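Sim score looks great, should our club trust it before we build anything?

Posted in Clubs and Student Projects by Anneliese Hamann

I help out with a high school robotics club, and we're entering the home helper category at a regional meet in July. The robot has to drive through a bedroom course, find small items on the floor, pick them up and put them on a shelf. The students have been doing all of it in a simulator so far. They ran 200 trials last week and they say it picks up the item and gets it to the shelf in almost every one.

I'm not a programmer, but I've been around school projects long enough to get nervous when everything works. The real robot is still in pieces. We have $465 left for parts and no practice room. The team lead wants to spend it all on a better camera and keep running in the simulator until a couple of weeks before the meet. Is that a reasonable plan? One of the kids sent me this from the course they're using.
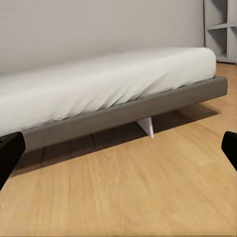
My own worry is that they've tuned the thing to one room. They start the robot from the same spot each time and the item is always dropped in the same general area. I asked what happens if the room changes and was told "it should generalize." I asked what that was based on and didn't get much. Looking at their bedroom, the floor is bare boards with no rug, there is nothing in the shelf compartments, and the one bit of real darkness is the shadow under the bed. My son's room has never looked like that for as long as it takes to shut the door. Am I being a pain, or should I push back?

Detlef Tiedemann

Push back. I've judged at two of these meets and I've seen the 200-out-of-200 team before. They rolled up, the floor was gym vinyl with glare all over it, and the robot spent its whole run closing its fingers on a reflection.

Ask them three things. Did they move the start position between trials? Did they change the lighting? Did they count a grab as good if the item slipped out on the way to the shelf? In my experience the last one is where the nice numbers come from. A simulator will report whatever you told it to report, and if the rule was "fingers touched item" then that's what you have 200 of.

I'd also look hard at the bed. Yours is a low one, and that white leg in under the rail is a thin thing. If the arm reaches in there after a sock, what does it do when it bumps the leg? In a sim it may bounce off and carry on. Ours bent a finger mount doing much the same against a table leg, and we were out for the rest of the day.

As for the camera, no. Get the robot you've got rolling first. I have yet to see a team lose because their camera was one model too old.

Heike Ostermann

just use the simulator, its fine, everybody does it now. our team did everything in sim and we got to the second round. the real robot was off by a bit but we fixed it in the pit

Anneliese Sperling

I'd go somewhere between these two. Simulation is a decent place to find stupid mistakes cheaply, and the students are clearly learning from it. I just wouldn't call it a score.

What I have my own group do is pick 25 trials and make each one annoying on purpose. Turn the start angle. Dim the lights. Change the floor color. Put a rug down and fill up some of the shelf so there is only one place left to put things. Then write down every failure and what it looked like. If they still get nearly all 25, fine, I'll be impressed, but I'd want to watch the replays myself before saying so.

Then do 15 on real hardware, even if it's only the arm clamped to a desk with no wheels. You don't need a bedroom for that. A board across two low boxes will do for the underside of a bed. Expect the first few to be bad. Friction is usually the part that's wrong, and small soft items are the worst for it.

On money, I'd hold back at least $200 for things that break. Spare finger pads, a spare servo, a second battery. The team lead won't like it. Mine didn't either, and by the second day of the meet he was asking me where the spare servo was.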